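Folding basketball shorts and jerseys so they stay folded
Laundry & Linen board – 5 replies

prevden_mum wrote:
Our junior club has a kit cupboard with three shelves. The jerseys stack fine but the shorts slide off each other. How do you fold them?

mio.furukawa wrote:
Lengthwise first, one leg over the other, then smooth it out into a long strip. I leave the waistband at one end because the elastic never lies flat anyway. I do them on a fabric-covered surface so they don't skate around.
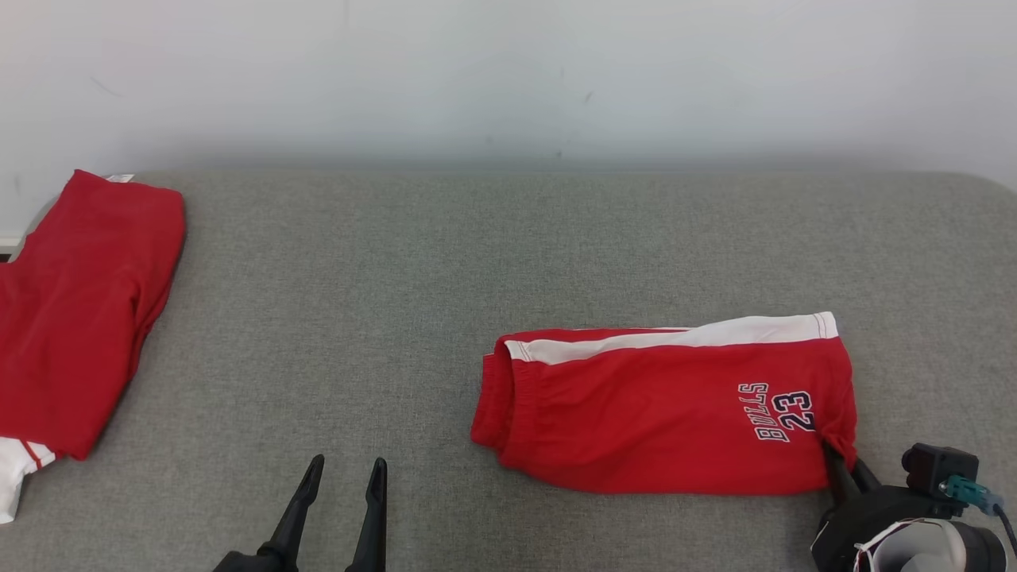
Bulls shorts folded the long way, number 23 facing up.

From there you can fold in thirds or roll from the waistband.

H_Stuber wrote:
I disagree about rolling. Rolled shorts take up less room but the print gets creased, and after 100 washes that's where it cracks. Fold in half once and stop. Print on the outside, stripe along the edge.

mio.furukawa wrote:
Mine have been rolled for years and the numbers are fine. I think the dryer does more harm than any fold. Hang them up and see.

daichi_m wrote:
Jerseys are harder than shorts, in my opinion. Mesh ones won't hold a crease and the armholes go everywhere. If one comes out of the basket in a heap, find the white parts first. On a red and white one like this they stand out against the rest, and you can pull a corner out to see which way the thing is lying before you touch the numbers.
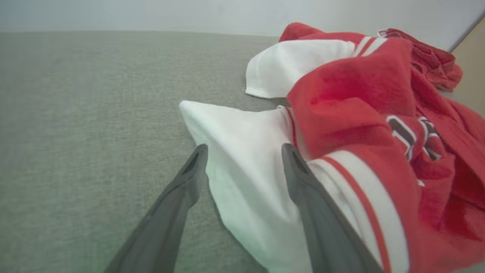 Shoulders are where I start once it's flat. Lay the jersey face down, bring each side in to the middle, then fold the bottom up to the collar. With a heap like that one, where the red is all bunched over the lettering, I shake it out first. Folding over a hidden crease just presses it in.

H_Stuber wrote:
Agree on shaking it out. Face down too – otherwise the number ends up inside and you have to open every one to find the right size.

prevden_mum wrote:
Thanks all. I'll fold the shorts in half and try rolling the spare set. The cupboard gets sorted again in February, so I'll see which pile is still standing.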